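Frequently Asked Questions

Hi, I'm Yupin Wannasri, and I paint old kitchen cabinets for a living. I answer the same handful of emails most evenings, so I've finally put the answers in one spot. If yours isn't covered, write to me anyway, I like the mail!

Do I really have to take the doors off?

Yes. I know, I know. I painted my first kitchen with everything still hanging and I was picking drips off the hinges for weeks. Take the doors off, put the screws in a sandwich bag, and tape the bag to the shelf inside the cabinet they came from. Number each door on a bit of masking tape where the hinge sits and make a little map of the kitchen with the same numbers. You'll think you'll remember which one goes where. You won't.

Can I skip the sanding?

You can skip the hard sanding. What you want is a quick scuff to knock the shine off, and on most doors that takes me less time than making coffee. Wash first, though. Kitchen doors are greasy even when they look clean, especially the ones near the stove, and if you sand over grease you just push it further in. I use warm water with a squirt of dish soap, then a rinse, then I leave them overnight.

What primer do you use?

Andix, the one in the white can. I've tried cheaper ones and I've tried one that cost twice as much, and I keep coming back to it. If your doors are dark wood, or there are knots, put on two coats. The brown will come through one coat of primer, maybe not the first day, but by December you'll have a yellow stain right in the middle of the door and you'll be mad at me.

And the paint?

Pirel satin for doors and drawers. Gloss shows every fingerprint, and flat is miserable to wipe down. I get mine tinted at Ondieki, the paint store out by the railroad crossing, where they'll mix a sample pot if you ask nicely before the morning rush.

Brush, roller or sprayer?

Brush for the grooves and corners, small foam roller for everything flat. I own a sprayer and I hardly ever get it out, because masking off the room takes longer than the painting does – and then there's the cleaning. For a regular kitchen I'd stick with the roller.

What order do you paint a door in?

If it's a paneled door, start with the bevel around the panel, then do the panel itself, then the crosspieces, then the long sides. Go back over the bevel with a dry brush before you leave it, because paint loves to collect along that bottom ledge and then run as soon as you go eat lunch.

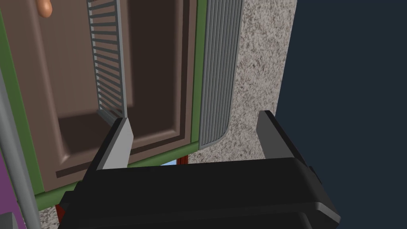 Do the backs first, by the way. Then if you dent the paint when you flip the door over, the dent ends up inside the cabinet where only you and the cereal will ever see it.

How long before I can hang them again?

The can says overnight and I say three days if you can stand it. Paint that feels dry to your finger can still be soft underneath, and doors that go back too early stick to the frames. I've peeled a nice clean strip off a brand new door that way and I was not fun to be around that evening. Go easy on them for a few weeks after, too. Soft cloth, no scrubbing.

What does it cost if you do it?

I charge $60 a door, front and back, including taking it down and putting it back. Drawer fronts are less. My own kitchen came to $842 when I added everything up, but that included new hinges and the good handles from Prarnelari, so yours could easily be lower. A small galley kitchen I finished last spring was $585 all in.

Do you take a deposit?

I do, $100, and it comes off your final bill. It holds your place on my calendar. If you need to move the dates, just tell me and I'll carry the deposit over.

Can you match a color I already have?

Usually! Bring me something solid, like a drawer front or a chip of the old paint bigger than a quarter. Please don't send a phone picture and ask me to match that, because your screen and my screen don't agree about anything, least of all green.

My doors are peeling plastic film. Can those be painted?

Sometimes. If the film is still stuck down tight, scuff it, prime it and carry on. If it's lifting at the corners, the paint will lift right along with it. You can warm the film with a hair dryer and pull the whole lot off – kind of satisfying if you ask me – and then prime whatever's underneath. Try it on the door under the sink first.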